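Blue tape pulling paint off with it - what am I doing wrong

ultstead_attic
Painting the trim in our upstairs hall. Taped the walls, two coats on the trim, pulled the tape next morning and it took strips of wall paint with it. Wall paint is from July so it should be cured by now?? Roll is the regular blue kind from Marchal. Do I just buy better tape or what

dripline223
how long was the tape on

ultstead_attic
Since the weekend before. So a while. Label says you can leave it but I threw the label out so dont quote me

mudandcorners
Its not the tape. Wall wasn't primed or it was dusty when they rolled it. I've used the cheap stuff on 100 jobs, comes off clean if the paint underneath is stuck to something.

dripline223
Disagree. Old tape goes bad. Garage heat, sun thru the window, glue gets gummy and grabs. Toss it, buy new. This is what I use, blue with the plain cardboard core
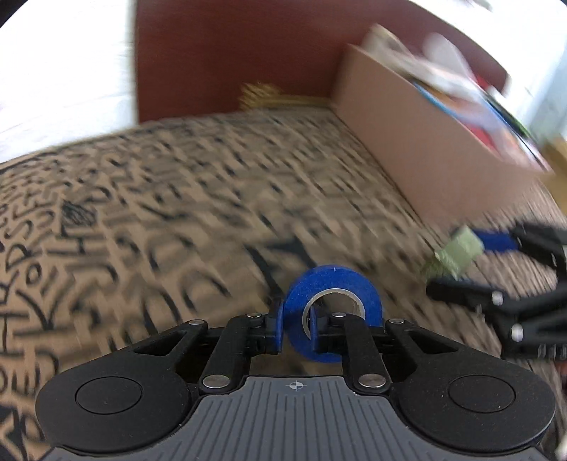 cirkent_kay
Couple things that worked for me
1. Score the edge with a sharp blade before you pull. Paint dries across the tape and the wall and tears as one skin
2. Pull slow, back over itself, low angle
3. Pull while the last coat is still a bit tacky - not next morning

mudandcorners
Scoring just cuts a line in your drywall if you lean on it. Learn to cut in with a good angled brush and skip tape completly

cirkent_kay
ok but not everyone wants to learn that for one hallway lol

ultstead_attic
Yeah my hands are not that steady. So for the bare spots - sand with 200, spot prime, repaint?

mudandcorners
220 not 200 but yes. Feather it out or you'll see the edge every time the light's on. Prime even the small spots

dripline223
and get new tape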